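Ticket: Memory module in upper tray clips pops up at one end
Queue: Bench and fixtures
Status: Closed
Opened by: Mircea Barbu
Assigned to: Leif Hviid
Priority: Normal
Item: Sterero parts tray, light gray, server kit

Mircea Barbu, 8:40 am
The memory module will not stay down in the upper pair of clips on the gray parts tray. I press both ends in, and within a minute or so the right end has lifted. It does not fall out, but it sits at a slant and then it is a pain to pick up straight. Lower pair of clips holds the same module without trouble. I need both positions for the Stanciu job, which is 33 boards.

Tried so far:
Turned the module end for end. Same result.
Swapped in a second module from the spares drawer. Same result.
Wiped the clips with a dry cloth. No change.

Leif Hviid, 9:15 am
Is the tray flat on the slotted surface? We had one in May that was sitting on a loose screw and it twisted the whole thing enough to open up the clips. Lift it off, check the grooves under it and put it back.

Mircea Barbu, 9:30 am
Lifted it. There was a short bit of cable tie in one groove, near the left side. Removed it. Tray sits better but the module still lifts on the right. Slower than before – maybe five minutes now.

Leif Hviid, 10:05 am
OK, so that was part of it. Measure the gap between the two upper clips and the two lower ones, inside face to inside face. Use the calipers, not the steel rule.

Mircea Barbu, 10:20 am
Gap is the same on both pairs, as close as I can read it. The lip on the upper right clip looks more rounded than the others when I run a fingernail over it. I think it is worn.

Leif Hviid, 10:45 am
Then it is the clip. These were printed in one go and the upper position gets all the use, because everyone fills it first. I have three spare clips from the last Keklow order. Unscrew the old one from below, do not pry it from the top or you will crack the pocket wall next to it.

Mircea Barbu, 11:50 am
New clip is in. The first screw went in crooked and I had to back it out and start again. Module snaps in with a clear click at both ends. I put it in and took it out 200 times by hand while I was waiting on the label printer, and it was still holding flat at the end of that. Left the tray loaded over lunch.

Leif Hviid, 1:10 pm
Had a look at it just now. Module is level. Before I close this, please set the tray up the way you will run it, with the processor and the card in their places. Leave the lower clips empty until the second batch of modules has been checked in.

Mircea Barbu, 1:35 pm
Laid out and attached. The card stands upright on the right edge of the tray, bracket end at the top. The drive caddy does not go in the tray, I keep it up to the left.
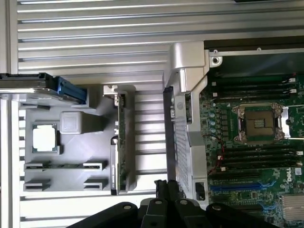
Attachment 1: tray layout, module in upper clips, lower clips empty

Leif Hviid, 1:50 pm
Good, that is the layout to use. Two things for the shift notes. Brush out the grooves before the tray goes down. And fill the lower clips first every other day so the wear is shared.

Mircea Barbu, 2:05 pm
Added both to the notes. The old clip is in a bag in the spares drawer, marked worn. Can we order more? There are only two left now.

Leif Hviid, 2:20 pm
Ordered a bag of 33 from Keklow, should cover the other trays too. Closing.

Resolution: Debris removed from under tray. Upper right memory clip replaced.
Parts used: 1 clip
Follow-up: Check upper clips on the remaining trays when the order arrives.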